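4.2 What people do with their leftovers

I went into this part of the study thinking I knew the answer, being a hopeless fabric hoarder myself. Sewers keep the big pieces and throw out the small ones, right? Well, no! Of the 303 home sewers who filled in our December survey, most told us they hang on to scraps smaller than a playing card, and plenty of them had no project in mind when they did it.

The Clonley group were the keenest savers (they also run a monthly swap, so I suppose they have somewhere to send the overflow). In Prerville people were choosier. They sorted by fiber first and color second, and cotton nearly always won out over anything stretchy.

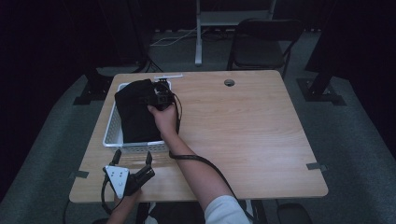
I also asked how long a scrap usually waits before it gets used. I had hoped for a neat number here, but the replies were all over the place – 42 people simply wrote "years" and left it at that. I kept those answers in and coded them as "long", the same way Wegener handled the yarn diaries, so the two sets can be compared in Section 5.

Then there were the people who line things. I loved these replies. Drawers, sewing boxes, the insides of hats, one bird cage cover! Lining came up in 13 of the longer written answers, and almost always as the job that finally used up an awkward print. Quilting was the more common use overall, but lining was the one people sounded proud of.
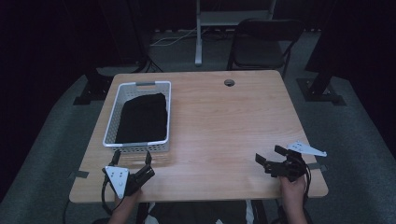

Figure 4. Tabletop with a white perforated basket, light wood surface.

The Nultby sewers were different again. They meet in a shared room with very little storage, and they told me they cut their scraps into squares right away so that everything stacks. I tried this at home for a month and my own pile did shrink, though I can't claim that as a finding. What I can say is that storage space came up far more often than cost did, in every group I talked to, and I had not put a single question about storage on the form.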